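Kitchen Support Project, Grusau: Progress Report to the Leltico Fund
Prepared by Flora Ritchie, project coordinator, Fullard Catering Services
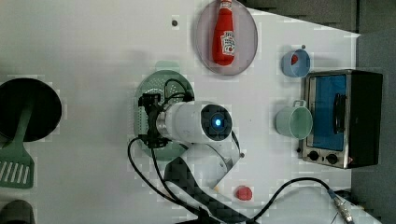 The practice table in Grusau, with the arm over the green colander.

1. Period covered

This report covers the months from the installation of the arm until the end of July. It follows the four headings you asked for in your letter: work done, effect on the staff, spending, and next steps. The technical notes from Paterson, our integration partner, were sent to you separately and I do not repeat them.

2. Work done

In the first weeks the arm was kept away from the production kitchen. We agreed with Paterson that all new movements must be tried first on the practice table, with light objects and toy equipment. The table has a toy toaster oven, a pan, a spatula, cups and the colander. The staff made some jokes about the toy oven at the beginning, but now they use the table without any comment, and several of them have asked to stay longer than their hour.

The tasks we have worked on are picking up a colander and putting it down in another place, moving a cup, and moving a bottle to a plate. The colander was chosen by the kitchen staff. In our kitchen it is lifted very often during the preparation of vegetables, and it is the movement which people complain of most, because a full one is heavy and the sink is deep.

Our target for this period was 50 practice runs of the colander task under supervision. We have completed more than 100. The result is not even. When the colander is empty and stands in its usual position, the arm works well. When it is turned, the gripper sometimes closes on the side of the bowl and not on the handle, and the person in charge must stop the run. Paterson has changed the approach angle and we will repeat this part in the next period.

The bottle task is behind the plan. We had expected to finish it by June. A bottle lying on its side rolls easily when it is touched, and we lost many hours on this. I ask you to accept a delay for this item.

3. Effect on the staff

This was the most sensitive part of the project and I want to report it openly. When the arm arrived, the morning shift was worried about their hours. The management of Fullard gave a written promise that no contract will be shortened during the project, and this paper hangs beside the shift plan. It has helped, but I would not say that the worry is gone. Two cooks told me that they believe the promise for the time of the grant and not for later. I passed this on to the management, and an answer is expected before the autumn.

The daily work has changed less than people feared and also less than we wrote in the application. All lifting in the kitchen is still done by hand. What changed is that each person on the morning shift now spends 30 minutes a week at the practice table in paid time. They start and stop the arm, write down what went wrong, and decide if the run should count. The notes from the older cooks are the most useful ones. They see quickly that an object is put in a place where a person would never leave it.

One unexpected matter was the planning of the shifts. The practice time falls before lunch, when the kitchen needs all hands, and for a month the dishwashing team had to cover for the others. This was not fair to them. We moved the practice to 2 p.m. and the dishwashing team has now its own place in the rota.

4. Spending

Spending on equipment is within the budget. Spending on staff time is higher than planned, as we did not calculate the hours for cover. We propose to move the unused travel money to this line. A revised table is attached, and we would be thankful for your approval before the next payment.

5. Next steps

In the coming period we will repeat the colander task with different positions and then with weight inside. We will continue with the bottle task. A first trial in the real kitchen will be made only if the staff agree to it in their meeting, and I will inform you of the outcome by letter.

Flora Ritchie
Grusau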